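Open day at Nelmont robotics lab – can visitors have a go, and is it worth the trip?

posted by tallow_hill, 27 Jan 2025 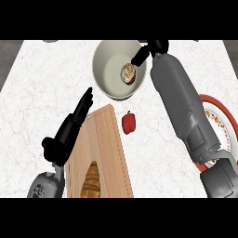 Taking my dad and 2 kids (seven and eleven) to the Nelmont open day next month. The leaflet says kitchen demo, two-armed robot, "moving food items between bowl, plate and board". Fine but is that on a screen or a real one in the room? And do they let people drive it? Dad has bad knees so seats matter. Can't find a phone number anywhere. Been through the Cisodov site twice, keeps sending me back to the booking page.

Lucie Gill

Went in July. Bit of both. Simulated kitchen runs on a big screen first, marble worktop, croissant, pepper, cupcake, that sort of thing, then they walk you through to the real arms behind a barrier. Real ones are slower than you'd think. Ours dropped the pepper two times then got it.

Kids can drive the simulated one – two handsets, one per arm, a few minutes each. Sign up at the desk as soon as you get in, the sheet had 48 slots and was full before lunch. My youngest got the cupcake out of the bowl and nowhere near the plate, still talks about it.

Seats: one row at the front of the screen room, none by the barrier. Ask for a stool, they did find one for my mum. Parking is the Calvo Street side, not the main gate, teh sat nav gets it wrong.

kedo_fan

its alright. more than 600 people when i went so go early. the talk is dull

pennywhistle

Not been to this one but did the Kedo one, same people I think? Theirs had no age limit for the handsets but under sevens needed an adult holding the other one. Worth emailing to check. Cafe there was cash only, no idea about Nelmont. Take sandwiches – kids will be starving after an hour of looking at pretend croissants.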